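**Skorus labels smoke as vegetation, Mallet brakes for it** 
*Perception & planning > Outdoor*

**yfilali** – Dec 9, 2019

Clunent base, front camera only, Skorus for segmentation, Mallet for local planning. Suburban streets, Bernley route. Anything with a smoke plume over the trees gets labeled vegetation, big solid blob of it. Sometimes building. Never sky.

Wouldn't care, except our projection step takes the bottom edge of each vegetation blob and drops it on the ground plane. Plume runs down into a tree, tree runs down to the lawn, and now I've got one giant tree whose bottom edge wanders across the lane. Mallet sees a wall and brakes. Road's clear.

Set is 766 frames, 62 with smoke. Turned off temporal smoothing already, no change. Anyone got a smoke class working or am I doing this the hard way

Yasmine

---

**gravelpit**

don't add a class. 62 frames is nothing, it'll learn "gray stuff" and then you get smoke on every sidewalk in the set. Concrete, old asphalt, all of it

mask everything above the horizon before projection. done in an afternoon

---

**oddparity**

> mask everything above the horizon

Works till the road goes uphill. Or the pitch estimate is off by a couple degrees, which on a Clunent it always is after a curb.

Also masking hides it from the projection but the label's still wrong. If anything downstream reads the label map you've just moved the bug.

---

**gravelpit**

nothing downstream reads it, she said projection step. fix the thing thats broken

---

**yfilali**

Uh, one thing does. Localization uses tree trunks as landmarks. So a plume merged with a tree does shift the blob center. Not by a lot.

Tried the horizon mask just now on replay. Stops went away on most of the smoke runs, still getting them where the lane goes into shade right before a junction. Dark patch, low confidence, gets pulled into vegetation too. Maybe that's a seperate issue.

---

**tinhat_lidar**

put a lidar on it

---

**yfilali**

No budget till February. And lidar returns off smoke have their own thread, please not here

---

**oddparity2_alt_no_really**

lost the password to the other one, same person.

Shade thing is separate yeah. Check your self mask first though. If the corner of the body is in view and not masked, Skorus labels it something random and the smoothing of the class scores spreads it up the asphalt. Dark chassis next to dark road is the worst case. We had input 658 rows high and the mask was made for another resize, so it was sitting a few rows too low. Took me a week.

---

**yfilali**

oh no

ok our mask is from the old camera mount. Checking

---

**gravelpit**

still say no to the class. what are you going to DO with a smoke label anyway, planner has no behavior for it

---

**oddparity2_alt_no_really**

Stop and call the operator? Flame in view should never be "vegetation, carry on". I'd want the label even with a bad detector. High recall, let a person look.

---

**gravelpit**

thats an image level flag then, not a pixel class. different head, way less labeling. I'd take that

---

**oddparity2_alt_no_really**

Fine – flag for the operator, pixels go to an ignore label so projection skips them. Agree on that much.

---

**yfilali**

Self mask was wrong, 2 versions behind. Rebuilt it. Shade stops are down but not gone, will rerun overnight with confidence dumps on.

Going with flag + ignore. Painting the ignore polygons by hand, plume only, tree stays tree where the leaves still show thru. Where it's half and half I'm calling it ignore. Curb and sidewalk labels I'm leaving alone, they were fine. If anyone wants to run their own weights on one of the raw frames and tell me what you get for the left side, go for it. Default Skorus palette please so I can compare
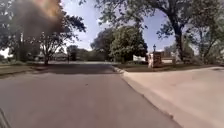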